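Gilton Startup Pays People to Fold the Laundry, So That One Day a Machine Might

GILTON — The future of housework is being prepared in the spare bedrooms of Gilton, by people who mostly came for the hourly rate.

Since August, a small robotics firm called Vamonard has been sending residents home with pairs of hand-held grippers and a list of chores. Participants pull on no suits and wear no headsets. They hold one gripper in each hand, do the chore, and let the cameras on the tools record what the grippers see. The recordings go to Vamonard's office above the old Darnelitz furniture showroom, where they are sorted and fed to a learning system that has never owned a bed and is being asked to make one.

The company wants 500 hours of bedroom chores before the end of the first round. As of last week it had 403, which a spokesperson described as "ahead of where we thought we'd be, behind where we told people we'd be."

The chore list runs to four pages. It includes spreading a blanket, folding a towel in thirds, matching socks, hanging a shirt, and an item that reads in full "pillow, any." Dark fabrics have a section to themselves. The company says its software has so far been weakest on plain black cloth, where it has trouble telling a fold from a shadow, and so the list asks for black shirts, black blankets and black anything else, over and over, in as many bedrooms as will have them.

Participants are asked not to tidy up first. This has proved the hardest instruction to enforce. Vamonard says it has rejected 295 clips in which the room had plainly been cleaned for company, including several with fresh flowers.
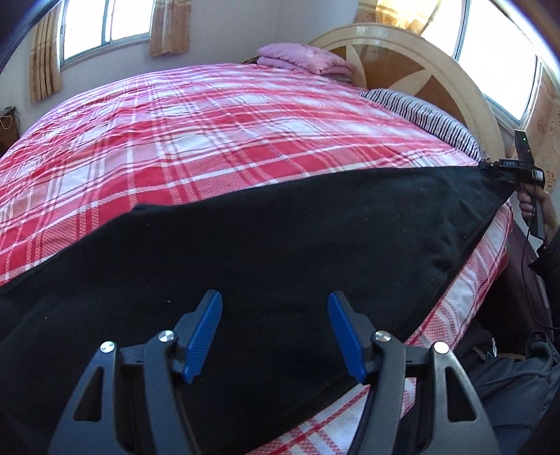 A black cloth goes across a plaid bed, one corner held by a black device in a hand at right.

Anyone who has wrestled a fitted sheet will be pleased to learn that the grippers make it worse. Each has two fingers and no thumb to speak of. A corner that a person would grab without thinking has to be approached, lined up and pinched, and then carried to wherever it is going without letting the rest of the cloth slide off the bed. New participants are told to expect their first folded towel to take as long as a cup of coffee. Some have reported finishing the coffee.

That slowness is part of the plan, according to the company. A robot arm fitted with similar fingers would face the same limits, and a recording of a person working with ten nimble fingers would teach it a trick it had no way to perform. The fumbles are kept too, as long as the person recovers. A clip in which a blanket is dropped and picked up again is worth the same as one in which everything goes right, and the reviewers are said to prefer it, having seen a great many in which everything goes right.

Pay is by the accepted hour. Setup time is not counted, nor is time spent looking for the other sock, a policy that drew complaints at an information evening at the public library. The company has since agreed to count the sock.

Vamonard is not the only outfit collecting this kind of material. Ikeda, a larger company two counties over, has built a row of mock bedrooms in a warehouse and runs them in shifts. Vamonard's position is that mock bedrooms all have the same bed in them. Its own clips come from 639 rooms, by its count, with bunk beds, futons, one waterbed and a good deal of inherited furniture. Ikeda's position is that its warehouse has parking.

The Gilton participants vary as much as their linens. Retirees make up the largest group, followed by students and parents of small children, who record during naps and are let off the minimum session length. A few households have made an evening of it, one person folding while another reads out the list. At least one couple has been asked to stop unfolding each other's work between takes, although unfolding is also on the list, on page three.

Privacy was the other subject at the library. Vamonard says faces are blurred before any clip reaches a reviewer, and that mail, family photographs and computer screens get the same treatment. Participants can withdraw a recording for 30 days without giving a reason. The most common reason given anyway, the company says, is the state of the carpet.

What all of this will produce is less settled. A test arm in the Darnelitz building can now flatten a hand towel on a table and fold it in half on most attempts, provided the towel is light in color and in a cooperative mood. Blankets are expected to follow. The company declined to say when a machine might manage a fitted sheet, or whether any of its staff could.

A second round, covering kitchens, is planned for when the bedroom hours are in. The draft list has already gone out for comment and includes loading a dishwasher. Residents who have seen it say there is a disagreement coming over which way the forks go, and Vamonard says it will take recordings of both.

Sign-up is open to Gilton residents over 18 with a bed of any size. Grippers can be picked up from the side entrance of the Darnelitz building until 6 p.m. and should be returned charged.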